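Zilia hand gripper: setup and upkeep notes

README for the laundry folder, kept by Pin-yu Cheung. Last big edit in September, after we swapped all the finger pads.

What's in this folder

Notes on how I set up, look after and fix the Zilia, the hand-held gripper we use for the clothing recordings. The recordings themselves live in the Gradmont folder next door and have their own card. There are 1032 clips in there at the moment, and if you only came for the data you can skip most of this (though please read the part about pads, because it affects what you'll see in the clips).

Blandine Hervieu wrote the first version of this file for the older tool. I've kept her numbering for the spare parts bags and changed pretty much everything else, sorry Blandine!

Before you pick it up

Squeeze the jaws open and shut a few times with nothing between them. They should come together smoothly and the two pads should meet flat, all the way up. If one side gets there first, don't bend anything. It's nearly always a pivot bolt that has worked itself a little loose, and you can fix that in two minutes with the small hex key from bag 4.

Snug is what you're after. Tighten a bolt until the plate stops wobbling, then back it off a hair so the linkage still swings freely. I used to crank them down hard and then wonder why my hand was aching by lunchtime. Do the same amount on the left and the right, then check the pads again.

Wipe the pads with a barely damp cloth and let them air dry. No alcohol wipes, please. I ruined a nice new pair that way, they went shiny and shirts just slid out of them.

Pads

The pads are the blue ribbed ones from Grerora. We went through a smooth type before that and it was fine on towels and hopeless on thin cotton. The ribs need to face inward, toward the other finger, which sounds obvious until you're putting them on late in the evening.

To change a pad:

Peel the old one off from the tip downward, slowly, so the glue comes with it.
Scrape off whatever is left with a fingernail or the plastic scraper. Metal blades scratch the fingertip and the next pad won't sit flat.
Press the new one on and close the jaws on a folded sheet of paper. Leave it clamped for 90 minutes.
Put a line in the pad log with the clip number you're up to.

That last step matters more than it looks. Grip changes as pads wear, and people using the clips have asked me more than once which ones were recorded on fresh pads. Change both sides together even if only one looks bad.

Lint

Clothes shed, and the fluff goes straight for the linkage. Every 14 clips or so is Blandine's old rule, and I just do it whenever I stop for coffee: soft paintbrush, jaws open, brush from the inside out. Wool knits are the worst by a mile. If the jaws feel gritty when they close, you've left it too long, and you'll want to take the bolts out one at a time, wipe them and put them back. One at a time, really. I had all of them out once and spent the afternoon lining up plates.

Picking up shirts

I check a fresh setup on a button-up shirt, crumpled on the floor, gripping it by the placket. It's a good test: you get several layers of cloth, a stiff edge and soft folds all around it. If the pads hold the strip upright between them without you squeezing hard, you're set up properly. If it creeps out sideways, go back and look at how the pads meet.
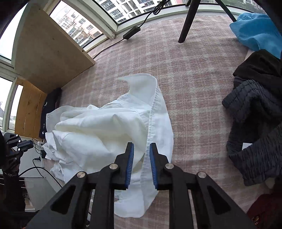

Why does the cloth slip out on one side even with new pads?
The two pads are probably meeting at a slight angle, so only one edge is doing the work. Loosen the bolts on the side that arrives first, close the jaws on a sheet of paper until the pads sit flat, and tighten up again while they're closed.

Known problems

The left jaw on our second Zilia clicks when it opens. I've had it apart and found nothing, and it doesn't seem to change the grip, so I've stopped chasing it. You can hear it in the sound on some clips.

The Chiang charger for the recording side gets unplugged by accident all the time. Check it before you start, and tape the cable down if people are going to be walking past.

Spare pads are in bag 2, bolts in bag 3, hex keys and the paintbrush in bag 4. If you take the last of anything, write it on the lid and I'll order more.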